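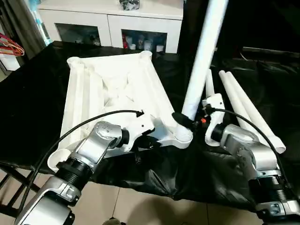 Fig. 1. White leg at the corner socket of the frame.

Section 4. Setting Up Your Team for the Medora Ride

Welcome back, captains! If you worked through Section 3 you already have a Plistia account and you've picked a password you'll remember in July. Now comes the fun part, which is gathering your friends, your coworkers, your brother-in-law with the squeaky bike, and getting them all onto one team page so the money they raise adds up in one place.

Give yourself an evening for this section. You can stop after any step and come back later, and Plistia will keep what you've typed as long as you pressed Save Draft at the bottom of the page (it's the gray button, and it's easy to miss on a phone).

4.1 Before you begin

Have these close by:
- your captain's code, from the welcome letter
- a team name everybody can live with
- the email address each rider really checks
- the name of your workplace contact, if your employer is matching gifts

If your letter hasn't reached you, write to Carla Hattar at the captains' desk and she'll send the code again. Please don't borrow a code from another captain, even a friendly one. We had two teams share a code last year and it took most of the fall to work out whose donations were whose.

4.2 Creating the team page

1. Sign in to Plistia and choose My Events, then Medora Ride.

2. Press Start a Team. A box opens asking for your captain's code. Type it exactly as printed, dashes and all.

3. Enter your team name. It will be printed on the start list and read out over the loudspeaker at the start line, so say it aloud once before you commit.

4. Choose your route. There are two of them:
Lake Route – 64 miles, mostly flat, with one long pull up from the creek.
Ridge Route – 76 miles, the same roads as far as Tenar and then up over the ridge and back down by the old mill.

5. Set your team goal. New captains often ask what's a sensible number, and our usual suggestion is $100 for each rider to start with. You can raise it whenever you like, and it feels wonderful to do so.

6. Press Save Draft, and then Preview. Read the page through as if you were an aunt who has never heard of the ride and is deciding whether to give.

7. When you're happy with it, press Publish.

Note: Your route choice on the team page is the default for everyone who joins. A rider can switch to the other route on their own page without changing anybody else's, and mixed teams are very welcome. You'll all start together and part ways at Tenar.

Caution: Once a page is published, the web address can't be changed, even if you change the team name afterward. Check the spelling in step 3. Then check it again, please, or get somebody with fresh eyes to do it.

4.3 Inviting your riders

1. Open your team page and choose Riders, then Invite.

2. Type or paste in the email addresses, one to a line.

3. Add a personal message. The one we've written for you is perfectly all right, but people answer a note from a friend much faster, and a couple of lines about why you're riding will do more good than all of our cheerful paragraphs put together.

4. Press Send. Each name appears in your list marked Waiting.

5. As riders accept, the mark changes to Joined. When they've filled out the medical form and signed the waiver, it changes again to Ready.

A rider isn't registered until the mark says Ready. We can't hand out a number bib on ride morning to anyone still showing as Joined, and it's a sad thing to turn someone away who got up in the dark to be there. Have a look at your list every week or so and give the slow ones a gentle nudge. The Remind button sends a polite note in your name.

Note: Invitations sometimes land in a spam folder. If a rider swears nothing came, open their name, choose Copy Link, and send it to them by text message instead.
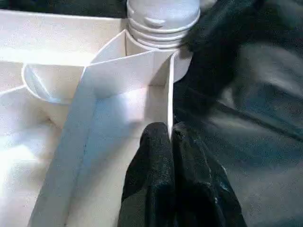

Fig. 2. Close view of the ridged white cylinder and the long folded strip.

4.4 Recording cash and checks

Plenty of people still like to hand you an envelope, and we're grateful for every one of them. Gifts made this way count toward your total just like the ones made online, with a little bookkeeping on your end.

1. Choose Gifts, then Add Offline Gift.

2. Enter the donor's full name, the amount, and whether it was cash or a check.

3. Pick the rider who should get the credit. If the gift is for the whole team, choose Team.

4. Press Add. The gift shows on the page in light gray, meaning we haven't received it yet.

5. Print the gift sheet from the same screen and put it in the envelope with the checks. Mail it to the address at the foot of the sheet.

6. When we've opened your envelope, the gift turns dark on the page and the donor gets a receipt.

Caution: Please don't send cash through the mail. Pay it into your own account, write one check for the same amount, and note "cash gifts" on the memo line. The names on your gift sheet tell us who should get the receipts.

Caution: A check has to be made out to the charity. The bank won't take one made out to you, to the team, or to "the bike ride," and yes, we do get that last one every season.

4.5 Switching on matching gifts

Bachmann is our matching partner again, and employees of any Bachmann office can have their own gifts doubled. If none of your riders or donors work there, go straight on to 4.6.

1. Choose Gifts, then Matching.

2. Move the switch to On. A short Bachmann form now appears to donors after they've given.

3. Ask your Bachmann donors to fill out the form with their work email. A home email won't be recognized.

4. Look for the word Matched beside the gift. It can take a few weeks – the approvals go through in batches.

Matched money is added to the team total only, so it won't show on an individual rider's page. Do mention this to your riders ahead of time, or you'll get some puzzled phone calls.
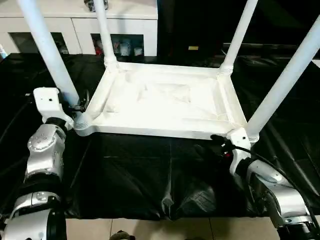 Can a rider who joins after the page is published still choose the shorter route?
Any rider can pick the Lake Route from their own page until registration closes, whatever the team default is.

4.6 The week before the ride

By now the hard work is behind you and it's mostly a matter of tidying up.

1. Open Riders and check that every name is marked Ready.

2. Choose Print, then Team Sheet. Bring 2 copies, one for the check-in table and one for your own pocket.

3. Confirm a cell phone number for each rider. The sag wagon drivers work from this list, and a wrong number means a long wait by the side of the road with a flat tire.

4. Agree on a meeting spot that isn't the start arch. Everyone's team meets at the start arch.

5. Remind your riders about helmets. No helmet, no start, and we don't keep spares.

Check-in opens at 6:00 a.m. and the Ridge Route riders are sent off first, at 7:15. Lake Route riders roll out behind them. If your team is mixed and wants to start side by side, tell the person at the check-in table, who will put you all in the later group.

Note: Ridge riders who choose the later group must still be through the Tenar rest stop by 11:30 a.m. Anyone arriving after that will be pointed onto the Lake Route, where the scenery is every bit as pretty and the pie at the finish is the same.

4.7 If something looks wrong

The total hasn't moved. Totals refresh overnight. If it's still stuck the next day, sign out and back in.

A rider appears twice. They've probably signed up with two email addresses. Write to the captains' desk with both and tell us which one to keep. Don't delete either one yourself, as any gifts attached to it will vanish from your page until we can fetch them back.

You've published with the wrong route. Open Edit, change the route, and publish again. Riders who have already joined keep the old one and will each need to change it on their own page.

You can't ride after all. You can stay on as captain without riding, or hand the team to someone else under Settings, Change Captain. The new captain has to be marked Joined or Ready before their name will come up in the list.

For anything else, send a note to Carla Hattar at the captains' desk with your team name in the subject line. Section 5 covers thank-you letters and the finish-line picnic.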